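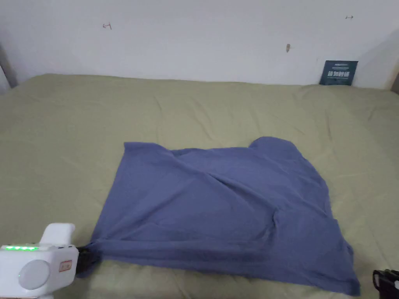
The segmenter is the part of Jastbridge I get the most mail about, so let's set it up slowly. Its job is to cut a long recording into grasp, drag and release chunks your policy can train on. Cloth is where the default settings struggle. Take a blue T-shirt pulled by one corner of its hem: the jaws are shut on a little knot of fabric, the hem is stretched into a tight twisted band, and the rest of the shirt is one big crumple with folds going every which way. You want the label to stick to that pinched corner, and with the stock settings it loves to wander off to the nearest fold!

Before you start, you'll need calibrated gripper widths (section 3, sorry, it's a slog) and one finished session on disk.

1. Open the session in Sernau, our timeline viewer, and wait for the width curve to load. Mine for this session has 3,913 frames.

2. Set the profile to "deformable". The rigid profile thinks a grasp is over as soon as the object changes shape, and a shirt does that all day long.

3. Drag the close threshold down until the shaded band sits just above the flat bottom of the curve. Thick folds keep the jaws a bit open, so go gently.

4. Set the minimum chunk length to 4 frames. I used to run it higher, until Faizal Pangaribuan showed me how many quick regrasps I was throwing away (oops).

5. Scrub to a moment where the jaws go down into a heap of cloth. With the black front end pressed into bunched-up blue fabric, the camera can't tell you much about contact, so let the width curve decide.
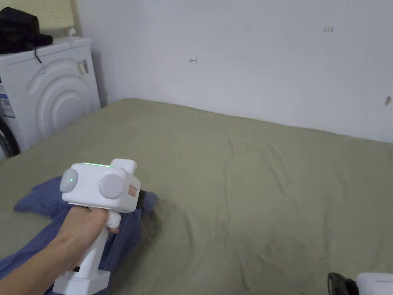

6. Turn on "prefer width over vision" and press Rebuild. A session this size can take up to 2,000 MB of memory, so close your other viewers first.

7. Check the kept-frames number at the bottom. I ended up with 3,867, and the dropped ones were all at the very start, before tracking had settled.

Note: left and right grippers get separate tracks. If yours come out swapped, fix it under Devices and rebuild. Please don't rename the files by hand!

Caution: Rebuild overwrites your manual labels. Export them first. Shadi Sabbagh lost an afternoon's work to this in May, and the warning box we added afterward is still too easy to click past.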